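Celebrity bio sites keep giving a singer the wrong birthday – how do I get it fixed?

Print this page | E-mail to a friend

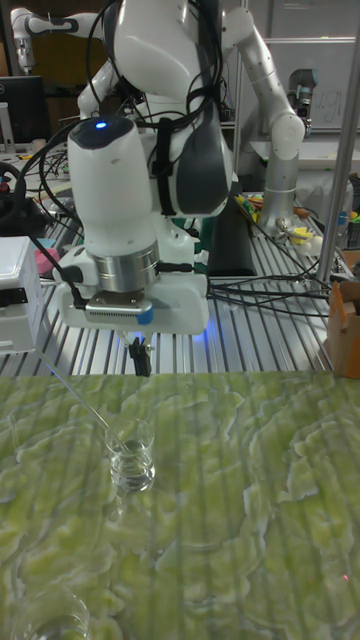 I run a little fan page for Trullo, the folk duo, and I'm going mad over this. Three bio sites say the band's singer was born in January and is a Capricorn. She's told crowds on stage that she's a Leo! One site even lists a husband she's never had. I've e-mailed twice and got nothing back. Has anyone had any luck with this sort of thing?

jurari_fan

Oh, I feel your pain. Most of those sites copy each other, so work out which page went up first and go after that one. I did this for Zallero when his hometown was wrong everywhere. Look for a corrections address at the very bottom of the page, keep it polite, and send a link to an interview where the person says it themselves. Mine took 162 days – I'd nearly forgotten I'd asked. Two of the copycats never changed, and I've made my peace with that. As for the husband, I'd put that in a separate e-mail so it doesn't get lost in the birthday business.

mapletoque

just leave a comment under the article, worked for me once. also who cares about star signs lol

Baláž

Have you tried the label? I wouldn't bother the singer, but whoever looks after her publicity can write in and the sites tend to listen to them more than to us. Put the correct date on your own page too, with the source beside it. My favourite actor's page had 298 visits last year and a newspaper still pulled the right birthplace from it, so small pages do get read.

Print this page | E-mail to a friend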